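The Last Day at Harnwood's

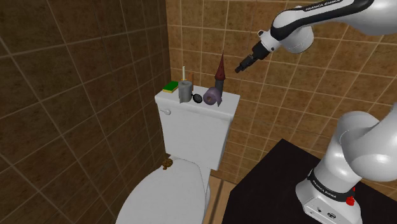 Brown tile and a white toilet with the flush lever on the tank.

The store opened at nine, the same as always, and by a quarter past there was a line at the catalog desk. I had worked that desk for ten years. Before me it was my aunt, and before her a man who wrote every order in green ink and would not use the telephone.

Harnwood's had sold goods by mail from Trallstead for 89 years. People out past the river sent in their slips for boots, seed, lamp parts and wedding china, and we packed it all in the basement and took it to the train. Later it was the truck. The founder started with one counter and a borrowed horse. When he died he left four floors, a clock tower and a rule that any customer could return anything within 90 days, no questions.

Kesten bought us in the spring. They were polite about it. Two of their people came and walked through every department with a tablet, and one of them asked me what the brass tubes were for. I told her they carried cash up to the office, and that they had stopped working before I was hired. She wrote that down.

On the last day most of the people in line wanted a catalog to keep. We had a few boxes left. A woman in a raincoat asked for the year she was married, and I had to tell her we only had the current one. She took two.

Around noon a man put a pair of work gloves on the desk. He had a receipt, folded small. It was 44 days old.

"I know you're closing," he said.

I looked at the gloves. They had been worn. One thumb was split along the seam.

"Do you want the money or another pair?"

"Is there another pair?"

I went down to the basement. The shelves had mostly been cleared, and the steel racks were tagged for Kesten's warehouse. In the glove bins I found two lefts, a child's size, and one good pair in large. I brought them up. He tried them on and opened and closed his hands.

"They're a little big," he said.

"They'll shrink some if you get them wet."

He thanked me and wore them out the door. I filled in the return slip and put it in the tray for the office. Then I remembered that the office had gone home at eleven.

The next woman in line wanted to know if we still shipped to Joshi Street. I said we did until five. She gave me the order, and I wrote it down.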